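Un brazo en el garaje y muchas horas de simulador

El taller compartido Hiditz ocupa un bajo con persiana metálica y calefacción de butano. En una de las mesas hay un brazo a medio montar, con dos motores sin cablear y una base que todavía cojea. Su constructor, electricista de profesión, lleva con él desde septiembre. El brazo lo llama Celell y tiene la esperanza de que algún día le ordene la cocina. Yo venía con bastantes dudas y él, hay que decirlo, con unas cuantas también.

«He gastado 3,066 euros y de momento tengo un perchero», dice mientras aparta una caja de tornillos. El presupuesto inicial era de 3,000, así que el desvío no le quita el sueño. Le preocupa más el tiempo. Casi todo el trabajo de este invierno lo ha hecho delante de una pantalla, moviendo una pinza de dos dedos por una vivienda simulada.

Le pregunto si eso no es jugar a las casitas. Se ríe poco. «Un poco sí. Pero en la pantalla no rompo nada, y un motor de los buenos me cuesta 200 euros.»
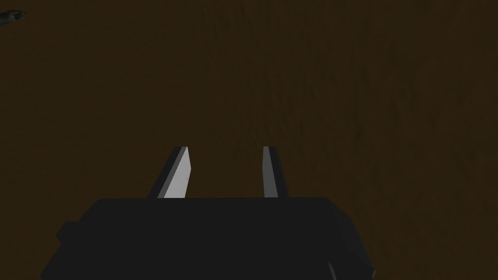
El programa de control se llama Haque y lo escribe él por las noches, con ayuda de otro socio del taller. Según cuenta, la mitad de las sesiones se le van en colocar la cámara virtual y en discutir consigo mismo qué altura debería tener la muñeca. La otra mitad, en repetir. Cuando le pido un porcentaje de aciertos, no me lo da: «Si te digo uno bueno, es que he elegido el día».

Se agradece la respuesta, aunque deja la pregunta en el aire. He visitado suficientes talleres como para saber que entre la pinza que se mueve en el monitor y la que recoge un vaso de verdad suele haber un par de años y una mudanza.

Lo que ve la pinza

En el simulador, la cámara mira por encima de los dedos, y el resultado desconcierta a quien se asoma por primera vez. Una superficie marrón con relieve puede llenar casi toda la pantalla, con un bloque de aspecto marmóreo en una esquina y algo blanco y brillante asomando arriba. «¿Eso es una taza?», pregunto. «Puede ser. Desde ahí, ni yo lo sé», contesta. Le parece una buena prueba – si él duda, el programa tiene derecho a dudar.
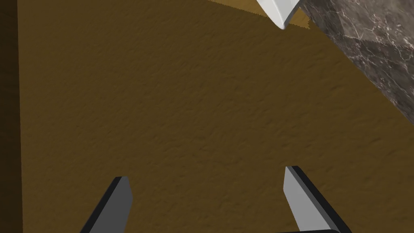
El problema de los fondos

Su mayor queja son las texturas. Sostiene que los interiores simulados son demasiado limpios en unas cosas y demasiado raros en otras, y que el programa acaba aprendiendo manías. Habla con cierta inquina de los cuadros: uno en grises con unas siluetas borrosas y, debajo, otro lleno de manchas verdes con toques rojos y amarillos. «En mi cocina hay un calendario y una mancha de humedad. A ver cómo le explico eso.»

Le sugiero que quizá bastaría con ordenar la cocina a mano. «Mi mujer opina lo mismo», admite.

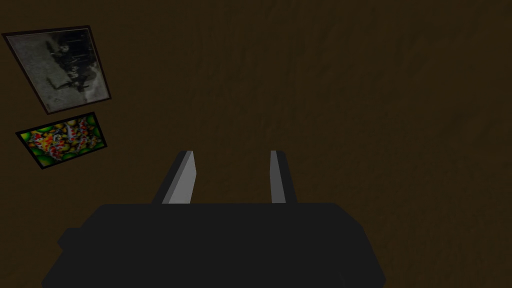 Del ordenador a la mesa

El siguiente paso es pasar Haque al brazo real. La controladora, una Stikar de segunda mano, llegó sin manual y con un conector doblado. Quiere empezar con 2 ejercicios: bajar la pinza hasta la mesa sin golpearla y volver a subir. Nada de vasos.

Le pido una fecha y mira el brazo, que sigue apoyado en un taco de madera. «Cuando deje de cojear.» Después baja la persiana hasta la mitad, busca la llave Allen pequeña y se pone con la base. Cuando me marcho, sigue sin encontrar el tornillo que le falta.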